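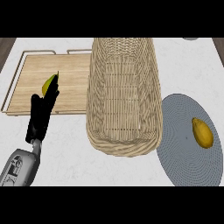 Sinaneck opened its Lahlou laboratory to visitors in May, and almost 600 people came. The first demonstration ran in simulation, with a black gripper closing on a small yellow-green fruit on a cutting board beside a wicker basket. Sawsan Darwish, who directs the program, took questions throughout.

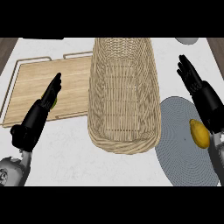 Visitors also asked about cost and safety - matters Dorothy Naylor addressed in a short talk at 3 p.m. The laboratory will open again next spring.

Last updated: May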